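Two Arms and a Plate: Notes From the First Six Months at Furnero

November 24, 2025

The tray preparation room at Furnero supplies 54 wards and dining points across the Skurkar group. Since May, part of its daily work has been assigned to automated stations, and the remainder has been reorganized to suit them. I have managed the room throughout this period, and several colleagues at other sites have asked for a written account. The views given are my own and do not represent a statement by the group.

The decision to automate was made for a limited purpose. Plating and tray loading had become the most difficult positions to fill. The work is repetitive, it begins early in the morning, and it places strain on the shoulders and wrists. Management proposed that two-armed stations, supplied through Kindska, should take over the placing of single food items on plates. Portioning of hot food, special diets and final inspection were to remain with staff. No position was to be removed during the first year, and this commitment was set down in writing before any equipment was delivered.

Preparation for the change took longer than the installation. Staff were invited to review the proposed floor plan, and their comments led to two significant revisions. The stations were moved away from the wash area, and the main aisle was widened so that carts could pass one another. Paraschiva Sima, who has led the morning line for many years, also asked that each new item be rehearsed on a practice table before it was permitted on the line. Her request was adopted and is now part of the standard procedure.

Rehearsal is carried out with model food and a small set of plates. A model keeps its shape over a long session and can be handled many times without waste. The staff member in charge sets out the plate and the item, varies the distance and angle between them, and records each attempt on a sheet.

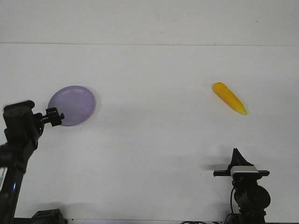
Workplace Notes, No. 20

Corn on the cob was a useful item to study. The ear has a wide end and a narrow end, and it may lie at any angle when it reaches the station. A person turns it to suit the plate without giving the matter any thought. For the arms, the angle of approach has to be considered, and so does the question of which arm should act when the plate is near one of them and the food is near the other. Our staff were well placed to contribute to this discussion. They know how a plate should look when it reaches a patient, and they know which arrangements tend to slide when a cart crosses a door sill.

The acceptance rule we adopted is a plain one. An item must be placed correctly in 80 consecutive attempts before it is considered for the line. It is then observed for 20 working days under the supervision of a named member of staff. A failure during the attempts returns the count to zero. Some colleagues considered this rule too strict, and the supplier requested a lower figure. I supported the stricter rule and continue to do so, although I accept that it has delayed the introduction of several items, sliced bread in particular.

The effect on daily duties has been considerable. Staff on the morning line spend less time standing in one position and more time moving between stations, checking plates and correcting faults. Most have welcomed the physical relief. The new work does require a different kind of attention, and several people reported that they were more tired at the end of a shift during the first weeks, even though they had lifted less. Ifigeneia Nikolaidis, our shift coordinator, responded by rotating the monitoring role every hour. Reports of fatigue declined after this change, and the rotation remains in force.

Conversation on the line has also changed. When four people plated side by side, they talked as they worked, and new employees learned a great deal by listening. The stations have placed people farther apart. We have extended the mid-morning break and moved the start-of-shift briefing to the long table by the windows, with partial success. I regard this as the least satisfactory part of the project to date.

Training has been more encouraging. Employees who wished to learn the station controls were offered the Pascu course during paid hours, and those who completed it received a higher pay grade. Participation was voluntary. Some experienced members of staff declined, and they continue in portioning and special diets, where their knowledge is fully needed. It was important to the department that declining should carry no penalty, and I have seen no evidence of one.

Two matters remain open. The first is the commitment on positions, which expires in May and has yet to be renewed. I have asked for an early decision so that staff can plan accordingly. The second is the ownership of the record sheets. They contain a large amount of practical knowledge supplied by the morning line, and the present agreement does not state clearly who may use it. The question has been referred to the group office, and I will report the reply on this page when it is received.

Managers at other sites who wish to see the rehearsal sheet may request a copy through the contact form. Visits to the room can be arranged on weekday afternoons, after the lunch service has been cleared.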